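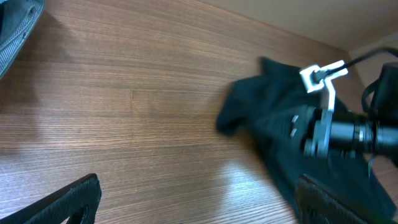 Light and dark lines in a wooden tabletop, with a crumpled dark cloth lying on it.

Why does wood have stripes?

Have you ever run your finger along a table and followed one stripe all the way to the end? Those lines are called the grain, and they were made while the tree was still growing!

Every spring a tree grows quickly and makes pale wood, and then in late summer it slows right down and makes a thin, darker band - and so it goes on, year after year. A tree with 74 rings has had 74 summers. When a trunk is sawn lengthways into planks, the rings show up as long stripes, some straight and some gently curving.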